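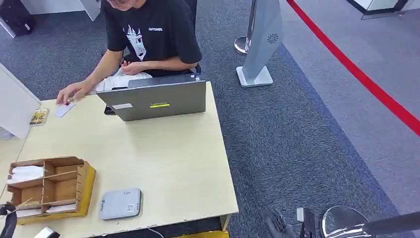

Sealed Filings in Rurnside County Criminal Cases: Speaker Notes

4/17/19
By the Nesbridge Court Records Desk

Opening

State scope first. Criminal division only. Juvenile and family matters run under separate rules and are not covered. Questions on expunged records go to the June session at the Fontana branch library.

Define terms before the first slide. "Sealed" means the document exists on the docket but the public cannot open it. "Redacted" means the public version has material removed. "Restricted" is a label in the Juvton docket system and has no fixed legal meaning. Reporters use all three as if they were the same. Clerks also do this on the phone, so ask which one they mean.

Slide: what we reviewed

The review covered 2,100 docket entries from the Rurnside criminal division. We read entries and orders. We did not see the sealed documents themselves and can't say whether any one of them should have been open.

34 entries were marked sealed with no order on the docket. Pause on this number. It is a count of entries. Several came from the same case, and the number of defendants is smaller.

Slide: how a filing gets sealed

Step one is a motion. Either side can file it, and so can a witness through counsel. The motion itself is normally public even when the exhibit is not.

Step two is notice. Under the county's local rule the motion has to sit on the public docket for two court days before a ruling. Emergency motions skip this. Look for the word "emergency" in the entry title, then check whether the order repeats it. If the order is silent, write down the entry number and ask.

Step three is the order. It should name the document, give a reason specific to that document, and state when the seal ends or is reviewed. An order reading "good cause shown" and nothing else meets none of this. Put the sample order up here and leave it up while taking questions.

Slide: the Juvton codes

Keep this short, the handout has the full table.

The system shows a gray lock for sealed and for restricted. The hover text is different but the printed docket drops it. Work from the screen if possible.

Entry numbers don't skip for sealed items. A gap in the numbers means something was withdrawn, merged or entered in error. Do not report a gap as a secret filing.

The "filed" date and the "entered" date can differ by several days. Notice runs from entered.

Slide: motions in the press

Defense teams and prosecutors both write filings knowing they will be quoted. A motion is a request by one side. Attribute every factual claim in it to the side that filed it, including claims in footnotes and headings. Affidavits are sworn, the brief around them isn't. Mention the exhibit list, which is usually where the new material is.

A denied motion to seal doesn't always make the document public the same day. The filing party may withdraw it first.

Slide: asking for access

Write to the clerk before writing to the judge. Give the case number, entry number and date entered. Ask for the order, if there is one, then for the document. One request per document. We sent combined requests at first and they came back.

Eight of our requests were answered with a copy of an order that had been signed and never posted. That is a filing problem and the clerk's office corrected it. Say so plainly, people in the room may work there.

If the clerk says no, the next step is a motion to intervene for the limited purpose of access. Nearly all of the filing forms are on the county site. Do not give legal advice from the podium.

Slide: limits of the review

One county, one division. Entries were coded by hand. Search warrant files were left out because Rurnside keeps them on a separate index. Federal cases are on a different system and nothing here applies to them.

Leave the remaining time for questions. Repeat each question into the microphone for the recording.

Reader comments

The printed docket at the counter does show restricted items now, as an R in the last column. Might want to update the Juvton part.

Does the two-day notice apply to a stipulated motion, where both sides agree? Our paper was told it doesn't but I can't find that in the rule.

Handout link goes to an old version, the table stops halfway.

Contact: Nesbridge Court Records Desk | © 2019 | Back to top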